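Review: the Plameo hand-held gripper pair, after a summer of use

Posted August 23, 2025

I'll start with the money, as that was where our planning began. We had 1000 euros to get our home robotics project moving and I'd assumed most of it would go on an arm. Then I sat down with a spreadsheet in May and saw that an arm would swallow the lot and leave us with nothing to teach it with. So we did it the other way round — grippers first, arm next year — and I'm so glad we did!

The Plameo pair came to 800 with delivery. I did look hard at the Leite set, which is cheaper, but it's sold singly and the second one was out of stock everywhere I tried. Imovov will rent you a pair by the month, and if you only have a short job in mind I'd go that way. For anything longer than a season, buying wins.

What do you get? Two grippers, a charger, a bag of spare pads and a printed guide that is better than it needs to be. They're light enough that my wrists didn't complain until well into the second hour, and the squeeze is lovely, smooth all the way from open to shut with no sticky patch in the middle. My one grumble is the pads. They pick up fluff like mad, and a replacement set costs 70, so put that in your budget now and not when you're halfway through a batch (guess how I know).

Set aside a bit for things to pick up, too. I spent next to nothing on ours, and odds and ends from a craft drawer have been far more useful than the neat foam blocks I nearly ordered. Thin things are the real test. A block will forgive a sloppy approach, but a rod lying under two others won't, and you find out very quickly how well the fingertips meet. Sorting mixed sticks on a cloth has become my favourite job with these, and with one gripper in each hand it's properly absorbing.

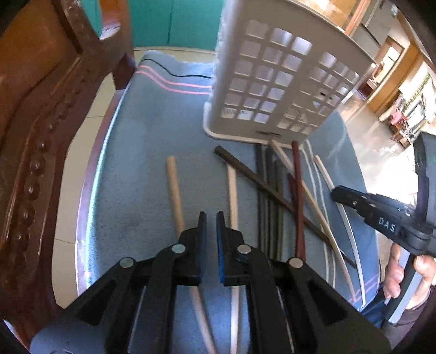 Ieva Liepiņa wrote to say she'd split the money differently: buy one gripper, run it for a month, and only then decide on the second, as half the jobs on her list turned out to need one hand. She also thinks I'm too kind about the price of the pads.

Fair on the pads! On the second gripper I'd still buy both together, mainly for the discount, but her way is safer if you haven't settled on your tasks yet. I've ordered a spare charger from Gakus and will add a note when I've tried it.

Four and a half stars, with the half lost to fluff.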